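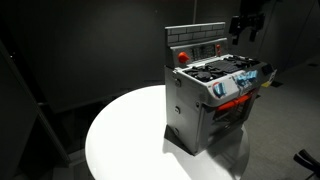

Page last changed: July, 11 a.m.

How I tune a small harpsichord at home

I put this off for years and paid Hefin Ifans to drive over before every house concert. Then he moved to Kasoncombe and I had to learn! So this is what works for me on a single-manual instrument with one 8-foot choir. If yours has a second set of strings, switch it off until the first one is done.

You'll need a tuning lever that fits your pins, a strip of felt, and a tuner app that lets you pick a temperament. I use sixth-comma meantone for most things and Vallotti when Hortensia Medina brings her flute and wants to play in four flats.

Let the instrument sit in the room for 3 hours first, with the lid closed. Then set your A. We play at 415, but go with whatever your winds can manage.

Tune the octave around middle C, note by note, from the app. Put the lever on the pin, play the key, and check that you're hearing the string you think you're turning (I broke two strings before I got careful about this). Go a hair flat, then come up to the note. Tiny moves — think of leaning on the lever more than turning it.

Once that octave is good, put the app away and tune the rest by ear in octaves, down to the bass and then up to the top. Listen for the beating to slow down and stop. The top notes die fast, so keep replaying the key.

Play some slow chords in C, G and F, and fix whatever sticks out. My first try took a whole evening. Now I start after lunch and I'm finished before Gudrun Fuchs shows up with her gamba, and she still tunes longer than I do.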